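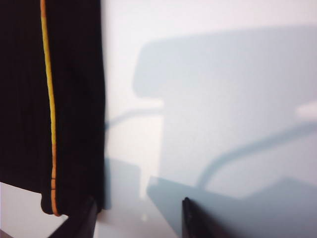
28/02/2024 - Tendix cell, hanging garment task, teleop

Setup
Black garment hung in front of the white backdrop, piping side toward the arm. Operator on the Gruber leader arm, wrist view only. Fingers come in from below the hem, then close on the fabric and pull down to straighten it. Log rate and gains unchanged from December.

Demos
Episode 364 onward uses the new start pose. Dropped 3 episodes where the leader arm lost sync during the approach. Usable set now stands at 490.

Notes
- Black fingers against black cloth is poor for contrast. The operator steers by the piping, yellow going to orange near the hem, and that works as long as the stripe stays in view.
- Arm and cable shadows on the backdrop are strong. Soft edges, but the one along the bottom is sharp and dark and sits right by the finger. Policy may latch onto it. Move the lamp before the next block - or randomize it, to be decided with the Priser people.
- The rounded corner of the hem curls inward. Grasp on the straight part of the hem, not on the corner.
- Hand guiding tried for 11 episodes. Smoother approach, but the operator's arm gets into the wrist view. Back to remote.

To do
Retag the hand-guided episodes so they stay out of training. Copy the set to the Fernosham drive. Check the gripper close threshold against thin cloth.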